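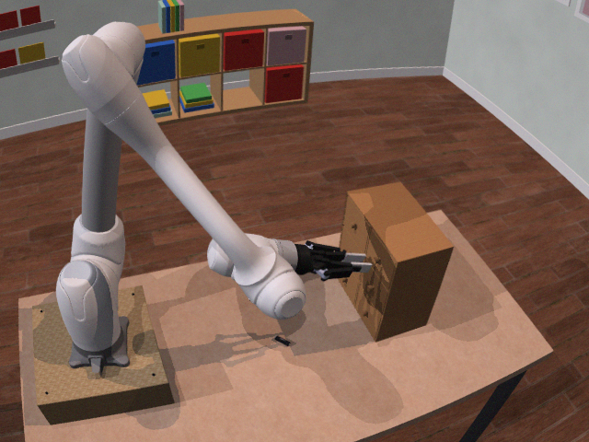

开柜门仿真评测：图集与附注

Clodel 规划器十二月更新以后，我们在 Ceditz 仿真环境里把开柜门这一项重新跑了一遍。厂商的发布说明用了“稳定”“泛化”“开箱即用”三个词，我对后两个意见不大，对第一个意见很大。下面按软件模块写一点附注，每条一两句，写长了的地方是因为吵过架。

整理：Ashok Dhillon
日志核对：Firouzeh Daneshvar

任务设定
白色机械臂固定在桌上，右边一只带圆形小拉手的木柜，末端是黑色多指夹爪。指令只有一句“打开柜子”，没有说开哪一扇。光是这一点，就够让成功率的定义变得很可疑。

成功的定义
Clodel 自带的判据是任意一个关节转过阈值就算成功。手指蹭到旁边的面板，把它带开一条缝，也算。我们改成了必须先接触目标拉手，再由同一扇门产生位移。改完以后数字难看了不少，Firouzeh 说这才像真的。

回合数
每个配置跑 100 个回合，随机种子用了 4 个。发布说明里的那张柱状图没有写种子数，也没有误差线，我发邮件问过，回复里附的还是那张柱状图。

步数上限
单回合上限设为 800 步。有同事觉得太宽松，我同意，可是默认配置就是这个数，先照搬，免得对方说我们故意卡时间。被截断的回合一律记为失败，他们的脚本会把其中一部分归入“未完成”，然后从分母里拿掉。

末端接近
仿真里指尖到达柜子正面、停在拉手旁边，这样的画面很好看，也最容易被放进幻灯片。但是从一帧里看不出规划器接下来要抓哪个拉手，也看不出它有没有打算。想判断，只能去看轨迹文件。

碰撞检查
规划阶段的碰撞检查用的是简化包围体，夹爪连杆之间的缝隙全被填实了。结果是规划器嫌拉手附近太挤，宁可绕远；执行阶段换成精细网格，又发现原来那条近路走得通。两套几何并存，没有一处文档说明以哪套为准。

逆解
腕部姿态水平时，求解器偶尔会在相邻两个回合给出完全不同的肘部构型。起始状态只差一点点，动作却像两台机器在干活。Clodel 的论坛把这叫“多样性”，我在工单里写的是“不连续”。

感知模块
拉手检测由 Soltani 提供。木纹加上柔和的阴影，正好是它不擅长的情形：柜顶明暗交错的地方，置信度忽高忽低。把阴影渲染关掉以后检测结果平稳了许多，于是有人提议以后都关掉。我反对，真实的房间又不会为了检测器把灯光调匀。

背景
靠墙的矮木架上有书，还有蓝、黄、红和粉紫色的收纳盒。按理说这些与任务无关，但 Soltani 的分割有时会在收纳盒的深色提手孔上报出“拉手”。严格讲它没说错，指令里也没人教过它分清柜子和盒子。目前的办法是用工作空间范围过滤一遍，属于补丁，别当成能力来宣传。

延迟
从相机帧到下发关节目标，链路延迟将近 215 毫秒，在仿真时钟下测得。仿真时钟可以等人，真机的时钟不等。延迟主要堆在坐标变换的缓存上，缓存由 Zelach 管，调大调小都有人抱怨，默认值也没有人愿意认领。

抓取之后
日志里“抓取成功”这个状态只看夹爪开度。开度变小了就触发，手指之间到底夹着拉手还是夹着空气，状态机不关心。我们加了接触力判断，Clodel 的维护者说这会降低通用性。我没弄明白通用性为什么要包括空气。

门的运动
铰链阻尼按默认值给得很轻，碰一下就荡开。我把阻尼往上加了一档，策略的表现马上变差，有几次拉到一半手指就滑脱。默认阻尼是谁定的、依据哪一只柜子，配置文件的注释里写着“待补”。

回放工具
Zelach 的回放器能逐帧拖动，能叠加目标位姿，这两样我要夸一句，排查问题省了很多时间。导出视频的功能就算了，它默认跳过规划失败的等待时间，看上去手臂从不犹豫。要给别人看，请先在设置里勾上“保留空闲段”。

关于迁移到真机
每次演示都会被问到“这能直接上真机吧”。现有材料回答不了。做过的域随机化只覆盖纹理和光照，柜子的位置几乎没动过，桌面高度一次都没动过。有人拿仿真曲线去写立项书，我拦过，没拦住。

复现
配置文件和改过的判据脚本放在同一个目录下，先装 Ceditz，再装 Clodel，顺序反了会覆盖网格路径。运行前清空 Zelach 的缓存目录，否则第一个回合读到的是上一次的坐标树。跑出来的数字和我们不一致，请连同种子和日志一起发来，只发截图的不看。

待办
换一只拉手位置不同的柜子；把桌面高度放进随机范围；指令改成指明哪一扇门。Firouzeh 周一会先把第三项的评测脚本合进主分支，前两项要等 Clodel 那边答复碰撞几何的工单。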